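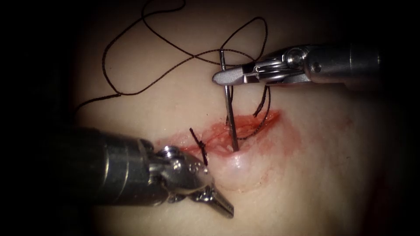 3.2 Materials and Scoring

Figure 2. Synthetic tissue pad with a sutured incision and red fluid along the opening.

We surveyed 152 nursing and pre-medical students in Fuvdale on how they study wound care outside class. Each student filled out a paper form in September and kept a study log for 20 days. The form asked where they read, how long they read, and whether they worked alone or with a partner.

Students then took a written test of 120 points on wound types, closure methods, and signs of infection. Pads of the kind in Figure 2 were familiar to most of them from first-year lab courses, but no hands-on task was scored in this study.

The logs gave 907 usable entries. Entries with no start time were dropped. Two readers (Choo and Ahonen) coded each entry by place and by type of material, and Kopecký settled the cases where they disagreed. Library and home study were kept as separate codes. Reading done on the bus was coded as travel, even when the student also listed a home address for that evening.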